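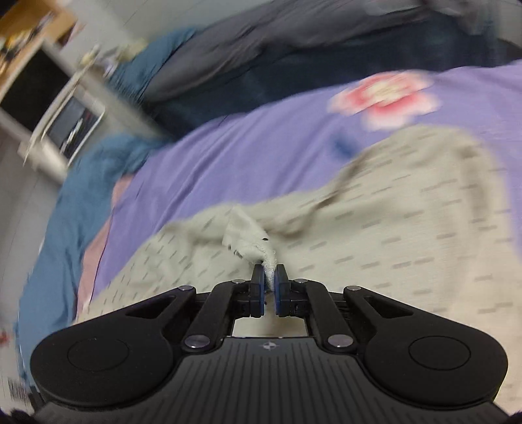
4. Joining a seasonal event

Seasonal events in Drasdale run on the Rumon servers and need an online profile. If you only play offline, skip to section 5.

4.1 Before you start

Update the game to the latest version. The event menu stays grey on older versions, even when the event is live. You also need 11 GB of free space on the drive where the game is installed. The event files are removed when the season closes.

Your character must have finished the harbour chapter. Progress made on a guest profile does not count.

4.2 Linking your profile

1. From the title screen, open Options, then Account.
2. Select Link profile. A code appears.
3. On your phone or computer, sign in to your Flolby account and enter the code under Devices.
4. Go back to the game and press Refresh. Your player name should appear at the top right.
5. Restart the game.

Note: a code lasts 3 minutes. If it runs out, press Back and ask for a new one.

Caution: linking a second console to the same account replaces the cloud save with the one on that console. Copy your save to a local slot first (see 2.6).

4.3 Entering the event

1. Load your save and go to any inn.
2. Talk to the crier by the door and choose Season board.
3. Pick a team. You can change team once, up to the end of the first week.
4. Confirm. The event map loads and your usual map is locked until you leave.

To leave, open the map and hold the Menu button. Items picked up in the last match are kept. Unspent tokens are kept too, up to a limit of 195. Anything over that is lost when you leave, so spend them at the Hyvönen stall first.

4.4 Playing with friends

A party can have 2 or 3 players. The party leader must be the one who talks to the crier. Players on different teams cannot join the same party, and the invitation will fail without a message.

4.5 If something goes wrong

Season board is missing: check that the harbour chapter is complete, then restart.

Event map does not load: set the download region to Automatic and try again. Servers are down for maintenance each morning between 5 and 6 am.

Rewards have not arrived: they are sent to the mailbox in your house, not the inn. Rewards from the May season were sent late and can still be collected.

Guide text by Lise MacDonald. Corrections to 4.4 from Francine Carrier.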